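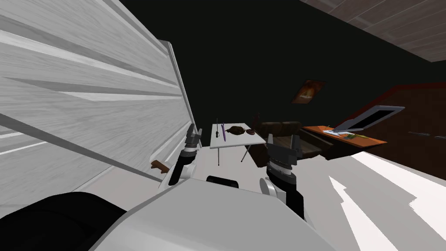 Unit 6: Budgeting for a two-arm robot

Read before the planning exercise. Bring your own draft budget on one sheet.

1. Start with the task list, then the hardware

Write down what the robot has to pick up, where it stands while doing it, and what furniture is in the way. Small items on a low table and papers on a desk are different jobs, and they can call for different grippers. A buyer who skips this step usually pays for a second set of fingers within the year.

2. Simulate first

A simulated room costs staff time and a software seat. Things to check before asking for a quote:

Reach over the robot's own torso
Clearance beside tall cabinets and doors
Whether one gripper blocks the view of the other
Handles near the edge of the working area

Keep notes on every failed grasp. They become the requirements section of the purchase request.

3. Costs that get left out

The quote covers the arms and base. It often leaves out spare fingers, wrist cables, shipping, floor work, the charging circuit and training. In the Prantl case (see reader), the add-ons came to almost a third of the order. Put each on its own line, even if the amount is zero for now.

4. Comparing the two bids

For the exercise you have bids from Tusix and Zenarent. Tusix sells outright. Zenarent leases, with service included – read the return terms closely. Work out the total for 3 years of use for both. Assume 186 working days a year and 2 operators trained at the start. Do not carry the simulation hours into the hardware line.

5. Timing

Orders placed after August fall into the next budget year at most sites. Allow 6 weeks for site preparation and run it alongside delivery where you can. The Predus planning sheet has a column for this – use it.

To hand in: task list, cost table, one paragraph on which bid you would take and what would change your mind.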